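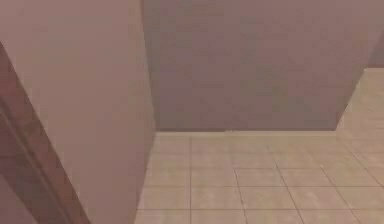
Mauve-pink wall, tiled floor: a rendered room corner.

The Year I Couldn't Pick a Paint Color

Last updated: March

My hallway has been beige for as long as I've lived in it, and I've been meaning to change that since the week I got the keys. It took me 11 months to buy a can of paint. I'd like to say I was busy, but mostly I was standing in the paint aisle at Winel, holding two little cards up to the light and asking strangers which one looked "less like soup."

I grew up in a house where every room was white. My parents painted the whole place once before we moved in and then never again, and if you scuffed the wall you got a sponge. So I came to color late, and I came to it greedy. I wanted a green kitchen and a blue bedroom and a hallway that made people say something when they walked in. What I had was a lease on Parker Street that said I could paint "in moderation" (I still don't know what that means) and a lot of screenshots.

The trouble starts with how many there are. The fan deck at Winel has over 1,000 colors in it, and they all have names. I spent one whole lunch hour reading the whites. Some of them sounded like desserts and some sounded like weather, and when I got three of them home they were the same white. My sister swears they weren't. She's wrong, but she was very nice about it.

Then there's the light. The paint store has that flat, bright light that makes everything look clean and sensible. My hallway gets a bit of sun at 8 in the morning, and after that it lives off whatever leaks out of the kitchen. A soft gray I loved in the store went purple by dinner. A yellow I'd been dreaming about for weeks turned the color of old mustard, and I had already told people about the yellow! I'd said it out loud at a party.

If you've never done sample pots, let me save you some grief. Don't paint them straight onto the wall in a row. I did, and for most of the winter my hallway looked like a bar chart. Your eye compares each one with its neighbor, so the dusty pink looks fine next to the orange and then like bubble gum once the orange is gone. Paint big pieces of poster board and carry them around. Prop one by the front door and leave it there for a few days. Walk past it with your groceries, see it at night with just the lamp on.

The friend who taught me that trick lives in the Chiriac building across town, where every apartment started out with the same brown carpet. She painted her front room a deep brick red the month she moved in, one coat of primer and 2 of color, all in a weekend. I asked her how she decided so fast and she said she'd had a red coat she liked. That was it – that was the entire process. I've thought about that coat a lot.

I did try to be more like her. I went through my closet looking for a color I'd be glad to see every day and found that I own navy, gray, a different navy, and one pink scarf from a trip to Haltulov with my mother. It's a faded, slightly grubby pink, a bit like the inside of a shell. I wear it until it gets too hot to wear a scarf. I took it to Winel in a sandwich bag, and the man at the counter scanned it and mixed me a quart without asking a single question. He must see a lot of scarves.

The quart cost me 41 dollars with the roller and the tape, and it wasn't enough, so I had to go back with the sandwich bag. I painted over two evenings with the radio on. I got some on the light switch and some in my hair. For the first hour I was sure I'd made a terrible mistake (wet paint is always the wrong color, please remember that), and I went to bed cross.

In the morning I came out to make coffee and stood there in my socks for a while. It's pink. It's really very pink. At night it goes a bit brown in the corners and I like it even more then. The mail carrier has seen it through the open door and said "Oh, wow," and I've decided to take that well.

I've started looking at the bathroom now. I'm thinking green. I have a mug.

Comments

pantrymoth: I painted my dining room mustard on purpose and I'm a little hurt.

eastsidegran: Poster board is the way to go. Leave a white border around the edge or the old wall color will fool you. I learned this after three tries at a blue.

two_left_mitts: "In moderation" was in my lease too. I asked, and they meant no black. Worth a phone call before you do the bathroom!

rollertray: What finish did you use? My hallway is eggshell and it shows every fingerprint.

Contact us | Copyright, all rights reserved | Back to top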